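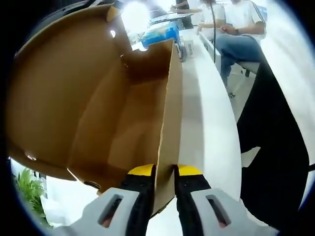
Figure 2. Gripper fingers on the upright edge of a brown cardboard box.

4.2 Neighbors at the graveside

Most of the people we talked with in Pleltbridge had never met the veteran whose burial they attended, and they told us so quite cheerfully, often over a second cup of coffee. Of the 251 who filled out our survey, 17 had served in the same branch, and a good many of the rest had simply read the notice in the paper and felt that somebody ought to go. We were touched by how often they used the word "family," and we come back to it, at some length, in the section on the July interviews.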